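Accueil > Préhension > Pinces manuelles > Avis de sécurité

Pince manuelle instrumentée Gastovix, montage double
Avis produit : patins de doigt et passage du câble

Publié le vendredi 3 juillet par la rédaction technique Sovia
Partages : 40 | Commentaires : 2

La pince manuelle Gastovix se tient à la main, une par côté, et sert à enregistrer des gestes de préhension à deux mains qui sont ensuite rejoués par un bras. Elle est livrée par paire, avec deux jeux de patins et deux câbles. Le présent avis concerne les paires expédiées avant juin. Il porte sur deux défauts : le décollement du patin souple et l'arrachement du connecteur quand le câble passe autour du poignet.

Les deux défauts ont été relevés sur le poste Rajan, pendant des essais de rangement de petites pièces dans une boîte à compartiments. L'exercice demande des approches lentes, doigts ouverts, puis un serrage court au-dessus des cloisons. Les doigts touchent souvent le bord d'une cloison avant d'atteindre la pièce, et c'est à ce contact que le patin travaille le plus.

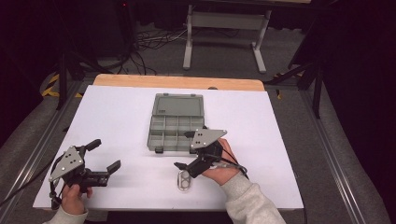
Plerkstead signale en commentaire avoir eu le même arrachement de connecteur à droite, sans aucun message d'erreur, et demande si la pince peut continuer à enregistrer dans cet état. Réponse : oui, et c'est la raison de cet avis. La pince garde la dernière valeur d'ouverture connue. L'enregistrement semble complet, mais l'écartement des doigts y reste figé. Rejoué tel quel, il peut amener le bras à descendre doigts fermés sur l'objet.

Défaut A : patin décollé

La colle d'origine perd son adhérence après 600 cycles de serrage sur arête. Le patin se soulève d'abord à l'extrémité du doigt, puis glisse vers l'intérieur. Une pièce ronde et lisse pivote alors au lieu d'être tenue, et tombe à côté du compartiment ou se coince de travers entre deux cloisons. Il n'y a pas de danger pour l'opérateur tant que la pince est tenue à la main. Sur un bras, le décalage du patin fausse le point de contact et l'effort appliqué n'est plus celui qui a été enregistré.

La vérification se fait doigts grands ouverts, pince posée au calme, avant chaque série. Passer l'ongle le long du patin, du bout vers la platine. Si le bord se soulève, changer le patin des deux côtés, même si l'autre paraît en bon état. Un patin neuf face à un patin usé donne un serrage de travers. 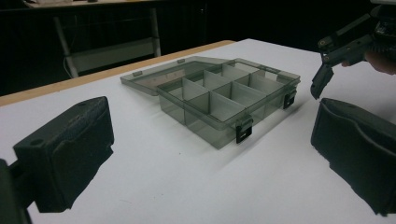

Les patins de rechange se montent à sec, par deux vis, et remplacent les patins collés sur toutes les paires expédiées depuis juin. Le couple de serrage est indiqué sur le sachet. Ne pas recoller un ancien patin : l'épaisseur de colle modifie l'ouverture nulle et oblige à refaire l'étalonnage.

Défaut B : connecteur arraché

Le câble sort à l'arrière du corps. S'il fait une boucle autour du poignet, une rotation complète de la main suffit à tirer le connecteur hors de son logement. Le verrou d'origine ne retient pas la fiche dans cet axe.

En attendant le verrou modifié :

1. Faire passer le câble le long de l'avant-bras et le fixer sous le coude avec la bande fournie. Laisser assez de mou pour tourner la main sans tension.

2. Ouvrir et fermer chaque pince 8 fois avant la première prise et contrôler que la courbe d'ouverture suit le mouvement, à gauche comme à droite.

3. Relire la courbe à la fin de chaque série. Un palier parfaitement plat pendant un geste de prise signifie que le fichier est à écarter. Ne pas tenter de le corriger à la main.

4. Laisser la boîte ouverte et les pinces dégagées pendant la relecture, puis reprendre la série au début si un fichier a été écarté.
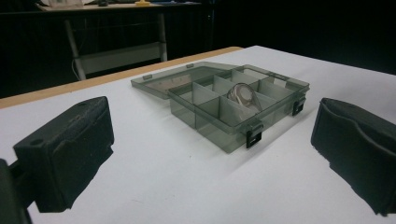 Pièces et retours

Réf. pièces : jeu de patins vissés (la paire), verrou de connecteur modifié, bande de maintien. Les trois sont envoyés gratuitement pour les paires concernées, sur demande auprès de Sovia avec le numéro de série gravé sous la platine. Le remplacement du verrou se fait en atelier. Les pinces dont le connecteur a déjà été arraché doivent être retournées complètes, câble compris, et ne plus servir à l'enregistrement.

Les fichiers déjà produits avec une paire concernée ne doivent pas être rejoués sur un bras avant contrôle de la courbe d'ouverture.

Produits | Pièces détachées | Avis de sécurité | Contact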